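Trying Out the Fandstead Tabletop Arm Kit: Our Report on a Starter Robot for the Shared Lab

By Ayodele Briggs and Imani Ostrowski
Intro to Automation, spring project

1. Why we picked this project

When our instructor said we could review a product for the spring project instead of building one, we both put our hands up right away, and we have been happy with that choice ever since (well, mostly, there was one long evening in May we'll get to). The lab had been thinking about getting a small robot arm for the younger students, and the Fandstead kit kept coming up in those talks. It's sold by a company called Dendine, which also runs the help desk, and it comes with an arm, a two-finger gripper, a wrist camera, a second camera on a stand, a grid mat and a program called Ollby that you use to move everything around.

We wanted to know what it would be like for somebody who has never touched a robot before, and that was easy to arrange because neither of us had.

2. Setting up

The printed guide is friendly and mostly clear, and we'd like to say a kind word for whoever wrote it. You clamp the arm down, run the cables, lay the mat, and then start Ollby and let it find the cameras. Ayodele did the clamping and Imani did the software, and then we swapped and did it all over again so that we'd both have a turn.

These are the parts of the setup we think a buyer should hear about.

a) The mat. It's a soft green cloth with thin white lines, and it's really pleasant to work on, but it does not like to lie flat. The guide has one sentence on it ("smooth before use") and we think it deserves a whole page. In the wrist view below there's a crease across the lower part, and you can follow how the lines bend as they cross it. We tried smoothing it by hand, and then we tried books on the corners overnight, and the books did better. 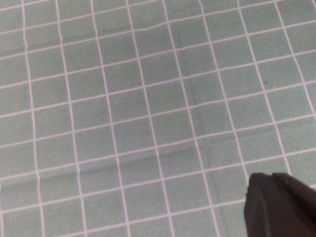 b) The cables. The cable that comes with the arm is plenty long, which we liked at first, and then we spent a good while working out where to put all of it. A couple of clips in the box would be a lovely thing for Dendine to add.

c) The cameras. Ollby found the wrist camera on the first try. The one on the stand took us a restart and some grumbling. Once both were running, we could switch between the views with a single key, and that quickly became our favorite feature.

3. What we did with it

We kept our tasks small on purpose. The arm would start at one side, go over to a plastic cup, stop beside it, and then wait for one of us to say whether it looked ready to close the gripper. After that came the grasping and moving part. We took turns driving, with the other person keeping the notebook and (we admit it) offering a great deal of advice.

Driving from the wrist view is a strange feeling in the beginning. You're looking nearly straight down, so a cup becomes a circle, and you have to learn to read the sliver of side wall to tell which way you're leaning. With the yellow cup we found it helped to let the gripper wait down in the corner of the view, with a bit of mat still showing between it and the cup, and only then come in slowly. Imani got the hang of this long before Ayodele did, and was very gracious about it. 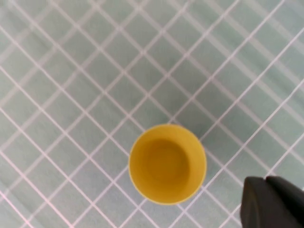
Can a beginner use the kit without writing any code?
For the tasks in this report, a beginner can do everything from the Ollby screen with the keyboard. Code only comes into it if you want the arm to repeat a longer routine without someone driving.

4. Comparing the two views

We also borrowed the Tamuno stand from the lab next door, a sturdier one than the stand in the box, and we noticed a difference in how steady the side picture was. The side view is the one to use for planning. It gives you all the cups together and shows which side the arm is coming in from, so you can talk over the next move before anybody presses a key. The wrist view is better for the last little stretch. We went back and forth on whether a class could get by with only one camera, and in the end we'd keep both.

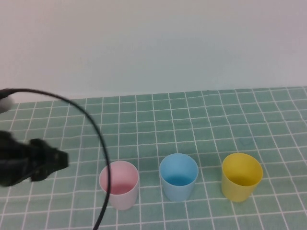

Figure 3. Side view of the grid mat with the pink, blue and yellow cups, gripper at left.

5. What we liked and what we'd change

The arm moves smoothly at the slow setting and we never felt nervous standing next to it. Ollby is plain to look at, but the buttons say what they do. The help desk wrote back to us in 2 days, with a real answer and a link to a newer version of the guide.

The mat needs a stiff backing, or at the very least some honest instructions. The restart problem with the stand camera came back on our second afternoon and again on that long evening in May, when we stayed until the building lights went down and finally fixed it by plugging the camera into a different port. We'd put that in the guide too!

On price, we had hoped to stay under $500 and the kit came to $548 with shipping, so the lab would have to stretch a little.

6. Our recommendation

We would buy it, for a class working in pairs, with a teacher who has gone through the setup once beforehand. Our notebook pages and saved Ollby settings are in the project folder on the lab computer, and the next group is very welcome to them. Please leave the books on the mat when you're finished.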